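Residence Diary, Lorkden House
Entry for 01/10/2018

The office opened at the usual hour. The overnight log recorded two late returns and one request for a replacement key, which was issued against signature. Heating in the east corridor remains off pending the contractor's visit, and residents have been advised by notice that extra blankets may be collected from the linen room between breakfast and noon.

The principal business of the day was the changeover of the dining service. Under the agreement signed in July, the Plomora kitchen ceased to supply evening meals as of last night, and Ingvarsson Catering assumed responsibility from breakfast. The handover of keys, cold room records and the allergy register took place at the loading door. Robel Negussie signed on behalf of the House. The allergy register was found to be missing its last page, and a copy was obtained from the nurse's office before lunch was served.

Breakfast was attended by 162 residents out of 218 on the roll, a good figure for a Monday. Porridge ran short before the end of service and toast was offered in its place. The new supplier has been asked to increase the quantity from tomorrow. Several residents enquired after the brown bread previously provided, and were told that the matter would be raised at the weekly meeting. 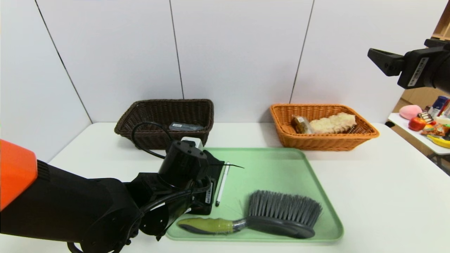 Lunch proceeded without difficulty. The soup was well received. It was noted that the queue extended past the notice board and obstructed the door to the mail room, and residents were directed to form a line along the window side. A permanent marker for the floor will be considered. The returned crockery was slow to clear, the wash-up staff being unfamiliar with the position of the racks, and the second sitting was delayed by five minutes.

In the afternoon the undersigned met with the supplier's representative to review the menu for the month. The following was agreed: fish to be served on Fridays, as before; a hot vegetarian dish to be available at both sittings; the Sunday roast to be moved to midday. The proposal to discontinue the late plate for residents returning from evening classes was not accepted. Late plates will continue to be set aside on request, provided the name is entered in the book by three o'clock.

An invoice was received from Darico for repairs to the dishwasher. It includes a charge for a second visit of which this office has no record. The invoice has been returned with a covering letter, and payment is withheld until a reply is received.

Supper was served on time. One complaint was made concerning the temperature of the potatoes and was passed to the kitchen. One compliment was made concerning the apple crumble and was likewise passed on.

The lounge was closed at eleven. Lights in the reading room were left on at the request of the nursing students, who have an examination tomorrow. The front door was locked and the alarm set. Rain since nine o'clock; a bucket has been placed beneath the skylight on the upper landing, to be emptied by the morning staff.

R. Negussie
Residence Office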